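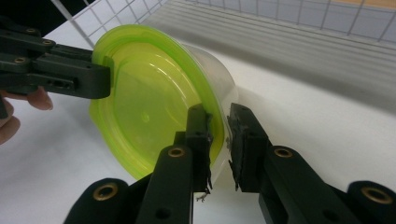 Startseite Küche Möbel Vorrat Tests Archiv Kontakt

Drilia Saavedra im Test: ein Vorratsschrank mit Meinung

2021-12-27

Seit September steht bei mir der Saavedra von Drilia, und wir haben uns inzwischen aneinander gewöhnt. Er mehr an mich als ich an ihn, würde ich sagen, aber er spricht ja nicht, er knarzt nur.

Zu den Maßen: 2170 mm hoch, 1244 mm breit, 525 mm tief. Auf dem Papier klingt das nach einem Schrank. In einer Altbauküche klingt es nach einem zusätzlichen Mitbewohner. Der Hersteller nennt ihn »schlank«. Vermutlich hat man dort große Küchen.

Bestellt habe ich bei Nandcombe, geliefert wurde bis Bordsteinkante, und die Bordsteinkante liegt von meiner Wohnung leider drei Stockwerke entfernt. Beide Pakete kamen heil an, die Treppenhauswand hat es weniger gut getroffen.

Aufbau

Die Anleitung kommt ohne Worte aus. Ein Männchen ohne Gesicht zeigt, wie man die Rückwand einschiebt, und ein zweites Männchen hilft ihm dabei. Wer kein zweites Männchen im Haus hat, lehnt die Seitenteile an den Kühlschrank und hofft. Die Bohrungen passten, die Exzenter zogen sauber an. Einen Dübel habe ich übrig behalten. Er liegt jetzt im obersten Fach und macht mir Vorwürfe.

Unbedingt an der Wand befestigen! Der Winkel liegt bei, die Schraube für die Wand natürlich nicht.
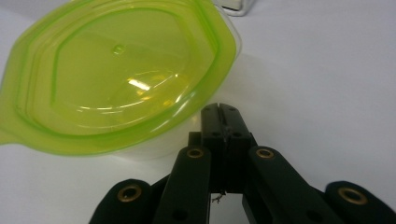 Innen gibt es fünf verstellbare Böden und in der rechten Tür zwei schmale Drahtkörbe, in die genau die Gläser passen, die ich nicht besitze. Die Böden tragen, was man ihnen zumutet. Zehn Kilo Mehl (ich hatte im Frühjahr Gründe) haben bisher keine sichtbare Durchbiegung hinterlassen. Für Konserven ist das mittlere Fach ideal, für alles andere ist der Schrank eigentlich zu tief: Was nach hinten wandert, kommt als archäologischer Fund wieder hervor. Neulich Grieß. Ich esse keinen Grieß.

Abhilfe schaffen Kisten, die man am Stück herauszieht, oder ordentliche Dosen mit Deckel. Eckige nutzen den Platz besser aus, runde sehen freundlicher aus und lassen dazwischen Lücken für Krümel. Beschriften hilft. Ich habe es bei den Linsen gemacht und dann aufgehört, weshalb es hier sehr gut dokumentierte Linsen gibt.

Türen und Scharniere

Hier wurde gespart. Die Dämpfung links arbeitet vorbildlich, die rechte hat offenbar einen anderen Tarifvertrag und lässt die Tür auf den letzten Zentimetern einfach fallen. Nachstellen brachte wenig. Der Kundendienst schickte nach zwei Wochen ein Ersatzscharnier, und seitdem fällt sie etwas höflicher. Die Griffe sind hübsch und haben genau die Form, in der sich Schürzenbänder verfangen.

Beim Preltier, meinem alten Schrank, gab es gar keine Dämpfung, dafür Magnetschnäpper, die man bis ins Schlafzimmer hörte. Insofern: Fortschritt.

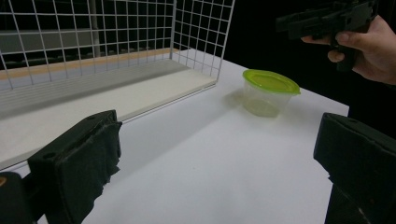 Weiße Tischplatte vor dunklem Hintergrund.

Oberfläche

Matt, pflegeleicht laut Etikett. Fingerabdrücke sieht man trotzdem, vor allem die eigenen, vor allem bei Abendsonne. Ein feuchtes Tuch reicht, Essigreiniger würde ich lassen. Der anfängliche Geruch nach Möbelhaus war nach einer Woche Lüften weg.

Kaufen? Wer viel bunkert und eine hohe Decke hat, macht wenig falsch. Für kleine Küchen lieber etwas Flacheres suchen und die Wand vorher ausmessen, inklusive Fußleiste. Die habe ich vergessen. Der Schrank steht deshalb ein Stück vor der Wand, und in dem Spalt dahinter liegt seit Oktober ein Kochlöffel.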